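The Snack Table Will Not Save Your Office

Everyone seems to want one now, and the people selling them are very sure of themselves. 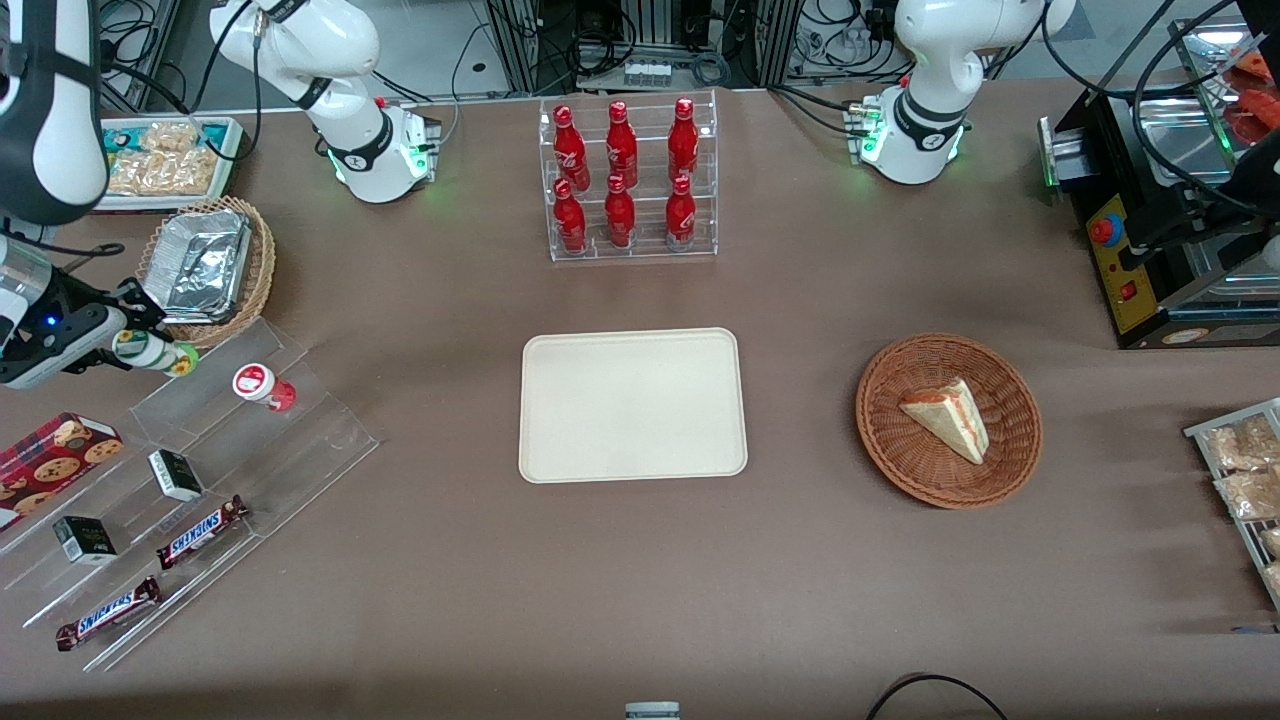 I have been to a lot of offices this year, and at some point in nearly every visit I am walked over to the snacks. The host slows down. There is a small sweep of the arm. I am meant to say something nice about the arrangement, and usually I do, and then I eat a candy bar I didn't want at ten in the morning.

The formula hardly varies. You need a basket, preferably wicker. You need a tray for the pastries, each in its own clear bag. You need an acrylic stand with steps in it, so that a Snickers bar can be displayed the way a jeweler displays a watch. A box of chocolate chip cookies usually ends up off to one side, because boxes are the wrong shape for the steps and nobody who designs these stands has ever bought cookies.

Valentyna Maksymiv sets up tables like this for a living. Her company, Nuvby, looks after 53 offices, and she is good company on the subject as long as you don't call it catering.

"It's hospitality," she told me. "When you put a thing at a different height, people see it. When it's flat, it's a pile."

I asked whether people wanted to see it. Most of the workers I talked to knew exactly what they were after before they left their desks. One man at Flendar, a billing firm that signed up in January, said he had taken the same kind of pastry every afternoon and couldn't tell me what else was out there. He had walked past four levels of product to get to it.

Maksymiv wasn't bothered. He was a habit eater, she said, and every office has them. The tiers are for the browsers.

I have my doubts about the browsers. I sat near the Flendar table from two until almost five and what I saw was mostly people grabbing. They came with a phone in one hand and took whatever was closest to the edge. By three the front of the stand was bare and the top step looked exactly as it had when I got there, which is a strange result for the spot that is supposed to catch the eye. The foil container in the basket had been opened by one person, inspected and closed again.

Then there is the bill. Flendar pays 4,000 dollars a month for food, setup and what the contract calls "refresh," meaning somebody comes by and moves things forward. Wen-hsiung Wei, the office manager, went over the figures with me and didn't try to dress them up. Before the service he drove to a warehouse store and spent what he felt like spending. He put the food in a drawer.

"People found the drawer," he said.

Did they like the drawer less? Wei thought about it. There were complaints, he said, but they were about flavors, and he still gets those.

To be fair to the table, it does a couple of things a drawer can't. Visitors notice it. People stand at it, and some of them talk, even if what I overheard was chiefly about parking. And individual bags beat a shared plate by a mile – I would not go back to the open doughnut box for anything.

But none of that calls for acrylic. A plain tray with a rim keeps the pastries from sliding off. A basket holds odd shapes, and costs very little. The rest is retail display, borrowed from shops that need you to buy something, and set up in rooms where the food is free and will be gone by evening on any surface you choose.

Wei's contract comes up for renewal soon. He is leaning toward keeping the food and dropping the refresh. Maksymiv has already offered him a smaller stand.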